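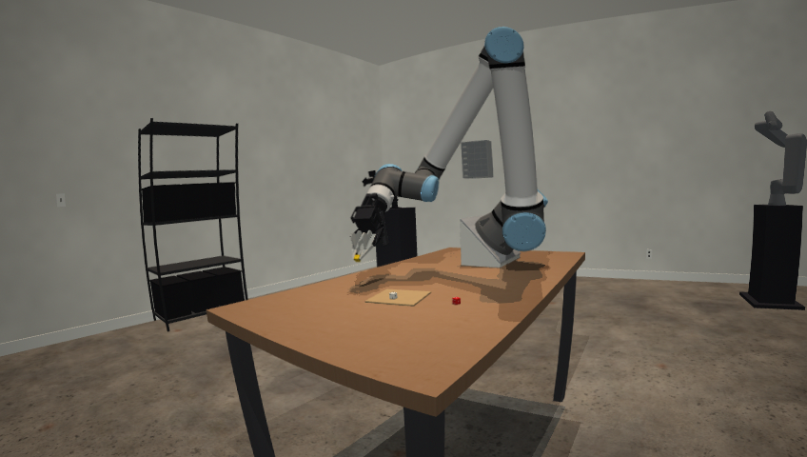
Re: sorting cell and the second shift

From: Shiyu Yuan
To: cell-planning list
Date: Feb 16, 2020

Natália Mikuš wrote:
> The Prostimton people keep asking me what happens to the five
> packers on second shift once the arm is running. Votero only sent
> us the simulation and a cycle time. I can't answer them from
> that. Who loads the boards, who clears a dropped part, and does
> anyone get moved to Malý?

Natália,

I'll take these in order.

Loading the boards stays a manual job. The simulation has one board on the table and three cubes, yellow, white and red, standing in for our parts. The arm picks and places them. It does not fetch the boards or check them for damage, and there is no money in this phase to make it do so. Two of the five packers will load and inspect.

Dropped parts are the bigger change. Today whoever is closest picks it up and keeps going. With the arm running, you stop the cell, wait for the stop light, reach in, step out and restart. People will find that slow at first. I want it written into the rate, so that no one is marked down for a stop. Votero quoted 500 placements an hour with no stops at all. I would plan on 200 until we have our own numbers.

The other three packers go to labeling and final check on the same shift at the same pay. No one is being sent to Malý. I have that from the plant office in writing and will forward it tomorrow.

Two things are still open:

1. Training. The Stanitness course covers restarts and basic faults, but it is given on days only. Second shift would have to come in early, and those hours need to be paid.

2. The model has no guarding around the table. Ours will, and it takes floor space from the aisle the packers use now. Please ask them where they want the gate before Votero draws it for us.

I can come to the shift meeting if that helps.

Shiyu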